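Collection log, Lultetti laboratory
Entry by Muchen Peng
August 7, 2021

The microwave task continued today. The session opened with the routine check of both arms and the head camera, after which Jolon and I reviewed the instructions agreed upon in June. Each example is to cover one complete attempt, from the resting position to the final release, and failed attempts are to be kept and labeled as such.

We recorded 36 examples, of which 18 were set aside for a second review. The most frequent fault was hesitation by the operator before contact - the model trained at Nenis tends to copy these pauses, and the reviewers have asked that they be marked in the notes. The total for the task now stands at 767.

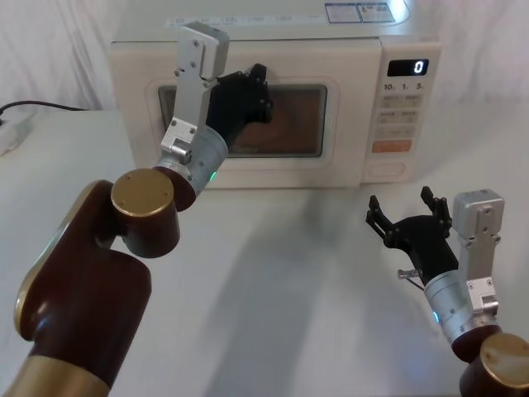 Left gripper at the microwave window, right gripper open and clear of the appliance.

Lei has asked that the starting position of the arms be varied more widely in the next set. I have agreed to this, on the condition that the appliance remain in one place until the present set is closed. The written instructions will be amended before work resumes.

Files were copied to the Nenis server at the end of the session. Two had incomplete labels and were returned to Jolon for correction.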